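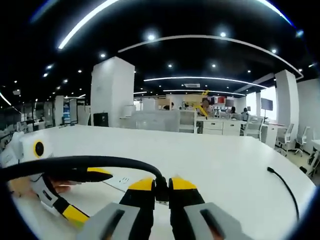 Keeping cables in order on a shared table

Sort the thick leads from the thin ones first. They tangle when they share a box.

Coil each cable in loops as wide as your hand and follow the bend it already has. Never wind it tightly round the plug, as the wire breaks there first.

Pull a plug out by its body. Tugging on the lead loosens the joint inside.

Put a paper label near the plug end and write what it belongs to. Pencil lasts better than cheap felt tip.

A glossy white top shows every mark. Wipe it with a damp cloth and a drop of washing-up liquid, then dry it before any leads go back.

Go through the box each January and take the dead ones to recycling.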